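Harju社区厨房六月工作会议纪要

时间：六月，下午两点半至四点二十分
地点：Lostilau楼二层会议室
主持：Shanti Khurana
记录：Kusum Tomar
出席：厨房早班、晚班、采购、配餐窗口各组代表
缺席：冷库组一人（请假，意见已书面提交）

一、上次纪要确认

上次纪要第四项中“腌菜坛子移至后院”应为“移至北侧储藏间”，更正后通过。

二、午餐主食调整

早班提出，现在米饭和花卷每天同时供应，花卷剩余较多，米饭到十二点半以后常常不够。上月统计，花卷平均每天做508个，收餐时剩下的多数只能切片烤干。采购组认为应先减量再看情况，配餐窗口担心老年用餐者习惯吃面食，减得太快会有意见。

讨论后决定：
花卷每天减为500个以下，具体数量由早班按前一天剩余情况定，当天写在白板上。
米饭增加一锅，十二点十分下锅，由早班交接给晚班看火。
每周安排一次杂粮饭，小米和大米按一比三，小米提前泡半小时。
烤干的花卷片不再单独装袋，改作晚餐汤里的配料，撒在碗面上，不下锅煮。

三、炖菜咸淡不一

配餐窗口转达用餐者意见：同一道土豆炖豆角，早班做的偏淡，晚班做的偏咸。Shanti Khurana说明，原因在于两个班用的酱油不同，早班用的是Rarno的淡色酱油，晚班用的是散装老抽，而配方单上只写了“酱油两勺”，没有写哪一种，也没有写勺的大小。

晚班提出，豆角的下锅顺序两个班也不一样。早班是豆角先焯水再炖，晚班是生豆角直接煸炒。Kusum Tomar补充，豆角必须熟透，这一点不能因为赶时间放松，煸炒的做法加水后盖锅时间不得少于二十分钟。

决定：
土豆炖豆角统一为先煸后炖，豆角煸至表皮起皱、颜色变深后加土豆，再加热水没过菜面。
酱油统一用淡色酱油，出锅前十分钟再放盐，放盐前必须尝汤。
配方单全部改用克和毫升，由Kusum Tomar重写，先改炖菜和汤两类，凉菜下个月再改。
每锅出锅前由当班另一人尝味并签字。

四、高压锅使用

早班反映，较大的那口Cirkovitz高压锅密封圈老化，上汽慢，煮鹰嘴豆时间比以前长了一刻钟左右。采购组已询价，换原配密封圈需要123元，等货一周。有人建议干脆买一口新锅，同规格报价592元。讨论时意见不统一，晚班认为锅体没有问题，换圈即可；早班认为阀门也不太灵，迟早要换。

决定先换密封圈，阀门拆洗一次，换圈后仍上汽慢再讨论新锅。换圈之前，鹰嘴豆和红芸豆改为前一晚浸泡，用普通汤锅煮，煮豆的水不再留作汤底。浸泡的盆放冷藏柜下层，盖好，盆上贴日期。

五、凉菜和夏季存放

天气转热，冷库组书面意见如下：凉拌菜做好后放在窗口的时间太长，应分两批拌；切好的黄瓜、胡萝卜丝与调料汁分开放；豆腐类凉菜不隔餐。会上对前两条没有异议。第三条晚班问，中午没有开封的豆腐是否也算，答复是没有开封的不算，照包装日期用。

另外，芝麻酱调好后容易结块，早班的做法是先加少量温水搅开，再分三次加凉开水，晚班同意照此做。蒜泥当餐捣，不提前备。

六、烹饪小课

上次小课教的是番茄蛋花汤，参加的人不少，有人反映站在后排看不到锅里。这次改为两场，内容相同，教手擀面和两种浇头（茄子肉末、香菇豆干）。面粉由采购组准备，参加者自带围裙。香菇提前泡发，泡香菇的水滤过后留着做浇头。

Shanti Khurana负责第一场，第二场由晚班派人。和面的水量写在讲义上，每人面粉不同的不必照抄，以面团不粘手为准。

七、其他

储藏间货架最上层不再放油桶，改放干辣椒、木耳等轻的东西。
抽油烟机滤网本月清洗一次，由晚班收餐后进行。
有人提议把早餐粥里的红枣去核，早班表示人手不够，暂不改，窗口摆牌提示有核。
Harju楼下信箱钥匙只剩一把，请上次借用的人放回挂钩。

八、待办事项

重写炖菜和汤的配方单：Kusum Tomar，下次会议前
订购密封圈：采购组，本周
拆洗高压锅阀门：早班
小课讲义：Shanti Khurana
窗口提示牌：配餐窗口
杂粮饭试做一次并记下用水量：早班

下次会议仍在二层会议室，时间另行通知。散会时间四点二十分。 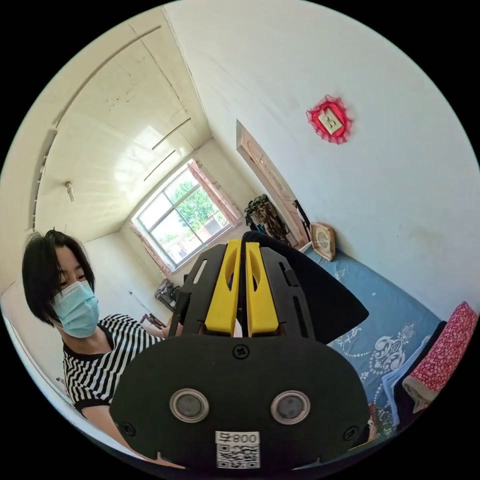 图：标签为“008 号”的手持夹爪，左侧为一名戴浅蓝色口罩的人员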